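Lunes por la noche

He dormido mal otra vez y a las seis ya estaba en la cocina. Mientras se hacía el café he vuelto a leer el capítulo de las salinas y he tachado casi dos páginas. El problema sigue siendo el mismo: cuando explico cómo se cobraba el impuesto de la sal, el pueblo desaparece y quedan solo los números. Mi abuela contaba aquello en cuatro frases y se entendía todo.

He ido andando al archivo. Abren a las nueve, pero hasta y cuarto no encienden las luces de la sala pequeña. Me han sacado el legajo 19, el que estaba en restauración desde marzo. Tiene unas 200 hojas y la mitad son recibos de mulas: nombre del arriero, carga, día de salida, una cruz en lugar de firma. He copiado los que mencionan el camino de arriba y he dejado los demás para el jueves.

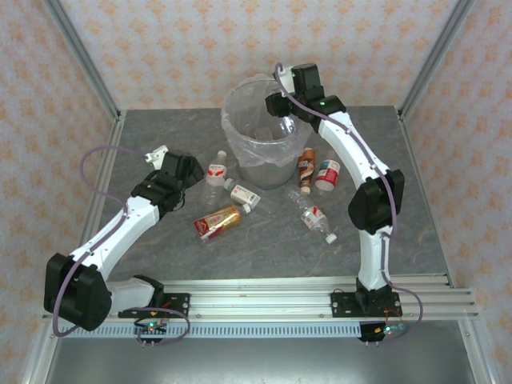
A media mañana ha llegado Zixuan Jin con los mapas que me prometió. Son copias, pero muy buenas. En uno se ve la balsa grande antes de que la partieran en dos, y al lado un almacén que yo situaba al otro lado del arroyo. Tengo que corregirlo en el capítulo tercero y también en la nota larga del final. Me ha preguntado si pensaba incluir lo del pleito entre los dos hermanos. Le he dicho que sí, aunque todavía no sé dónde.

Hemos comido en el Zaretti, menú de 12 euros, lentejas y merluza. Ella se ha ido pronto porque tenía dentista. Yo me he quedado un rato pasando a limpio los recibos y he visto que uno de los arrieros aparece con dos apellidos distintos, según quién escriba. Puede ser un error del escribano o pueden ser primos. Lo he apuntado en la libreta con un interrogante.

Por la tarde he llamado a Weidong Xiao para hablar de la imprenta. Dice que con 70 ejemplares el precio no baja mucho y que me conviene esperar a tener el texto cerrado. Tiene razón, pero me cuesta. Llevo tres inviernos con esto y me gustaría tener algo en la mano, aunque fuera un cuadernillo. Quedamos en hablar otra vez cuando termine el índice.
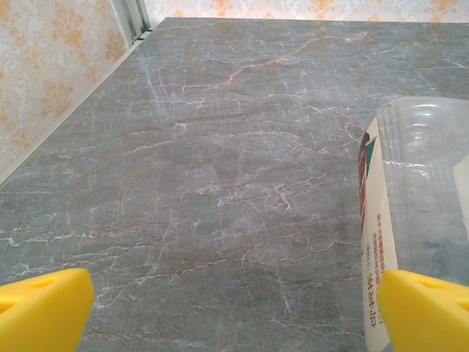 He vuelto a casa por el mercado y he comprado acelgas, pan y un kilo de sal gorda - de la de verdad, de las pocas balsas que siguen dando. Ha llamado mi hermano. Quiere vender la bicicleta de papá y me pregunta si me importa. Le he dicho que no, y después de colgar he estado un buen rato pensando en ella, en el timbre, en el sillín remendado con cinta.

Después de cenar he reescrito el arranque del capítulo. Ahora empieza con el arriero de la cruz saliendo de madrugada, y el impuesto viene luego - creo que va mejor así. Me faltan las fechas de dos viajes y el nombre de la venta donde dormían. Mañana no puedo ir al archivo, tengo que llevar el coche a la revisión a las diez y pasar por la farmacia.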